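Cartoon tablecloths are back at Rerurton market

I only popped in for bread, and I came out grinning at a tablecloth. Loan Trình has taken a stall at the far end of the hall and it's all bright printed table covers – apples, strawberries, hearts, the lot. She opened in January and says the patchwork ones go first, mostly to grandparents.

I'm not a grandparent and I bought one anyway! The big orange-and-white dog face in the middle did it for me, and there's pink gingham and a little rainbow too. It's on the living room table now and I keep finding new bits.
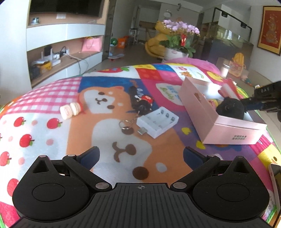
Where to find the stall

Go in by the Shehata Street door and keep left past the fishmonger. Loan packs up at 2, so don't dawdle. Ghizlane Salem on the next stall will hem a cloth to fit while you wait, if yours comes up too long.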